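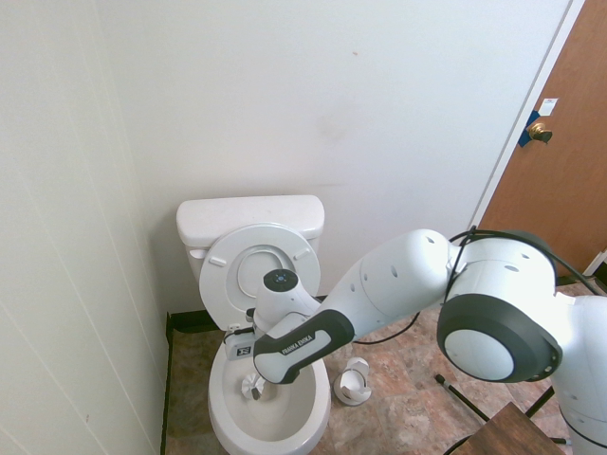

A robot arm with its gripper over the bowl. The white container on the floor lies on its side.

The word I keep tripping over is "completed."

It comes from the summary that Clistis put out on its bathroom cleaning trials, the ones run in Brastwood last November. There were 400 attempts at cleaning a toilet with an arm and an ordinary brush, and the summary says 231 of them were completed. You can argue over whether that's a good score. I'd like to argue over one attempt that was counted in it.

Run 1289 (the numbering goes back to earlier work, so don't read anything into the size of it) went like this, according to the log. The arm took the brush out of its holder, scrubbed, lifted, and went to put the brush back. The holder wasn't where it had been. The base of the arm had nudged it over at some point, and the software was still working from the position it had stored at the start. So the arm lowered a dripping brush to a spot of bare floor, felt something push back, decided that this was the bottom of the holder, and let go. The brush fell over. Toilet water went across the tile and under the door. The log says "completed."

Takumi Shimada, who ran the trials, has been straightforward about this. When I wrote to him he sent me the log the same day and called it a scoring bug. The check looked at whether the gripper had met resistance and opened. It had. They have since added a camera check before release, and I have no reason to doubt that it works better.

I still don't think "scoring bug" covers it. Somebody chose what the machine would count as finished, and what they chose was the part that's easy to measure. A floor with toilet water on it is hard to measure. It is also the only thing a person walking into that bathroom in socks would care about.

The usual answer is that this is early work and the floor can be mopped. Fair enough, as far as a test room goes. But look at where the people who sell this stuff say it's going. The pitch I sat through in the spring, from a reseller called Janel, was aimed at care homes. The price on the slide was $4,000 for the first year, the competition was a night cleaner's wages, and the bathrooms on the slides belonged to people in their eighties. A wet tile floor at three in the morning is how people that age break a hip.

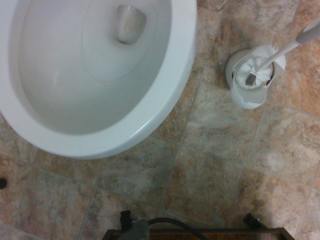

Ask anyone who has cleaned bathrooms for a living what the hard part is and you won't hear much about scrubbing. Kumiko Fukuda did it for nineteen years at a hotel in Miyazaki, and what she told me about was the drip. You tap the brush on the inside of the rim. You hold it over the water and wait. Then you move it across the gap, and the gap is where you make a mess if you're in a hurry. New hires got shown this on their first morning. I can't find a word about it in the Clistis summary, which has two pages on bristle contact.

Tariq Warraich, an engineer I trust on most things, thinks I'm being unfair. His point is that human cleaners spill too, and they don't keep logs, so the robot gets punished for having a paper trail. I take that. I'd only say that a person who knocks the holder over generally picks it up, or at least swears at it. The arm in run 1289 moved on to its next job, with the gripper that had just been holding a toilet brush, and wiped the sink.

That last bit is in the log too. It wasn't flagged, and the sink run was also scored as completed.

What I'd ask for is pretty dull. Score the room as well as the task. Have a person look at the floor after every run and write down what they see, and publish that column next to the other one. Make the arm stop if the thing it's reaching for has moved – stop, and wait for somebody, even if it ruins the completion rate. And until there's a year of that, keep it out of any building where people sleep.

Shimada says a second round is planned, with a revised checklist. I've asked to see the checklist before they start.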